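Biravcombe Marsh Users Group
Minutes of the July meeting

The meeting opened at 7 p.m. in the hall on Praser Road. The minutes of the last meeting were read and accepted with one correction: the north gate is locked at sunset, not at 6 p.m.

1. Waterfowl permits. The county will give 200 permits for the marsh this fall. Members from Gebremichael asked why the number is lower than last year. The chair has written to the county and did not receive an answer yet.

2. Access road. Drenalent offered to repair the road to the boat ramp for 900 dollars. The gravel is included, the drain pipe is separate. 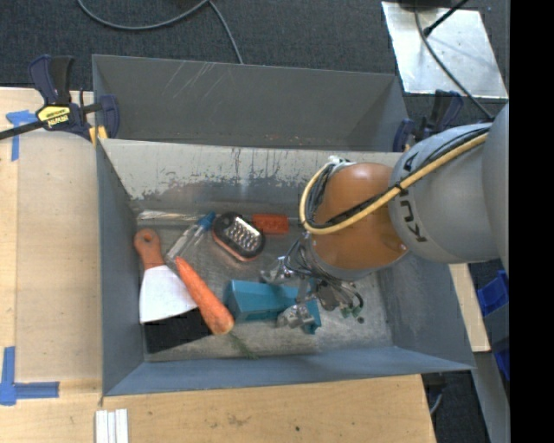
It was asked if the work can be finished before the youth hunt. The secretary will ask for a date in writing. The offer was accepted, with four members against.

3. Blinds. Old blinds on the east bank must be taken out by their owners before the season. Birdwatchers asked to keep one of them for their use. This was agreed for one year.

4. Other matters. The sign at the parking lot still shows the old rules. A new one will be ordered.

The meeting closed at 8:40 p.m.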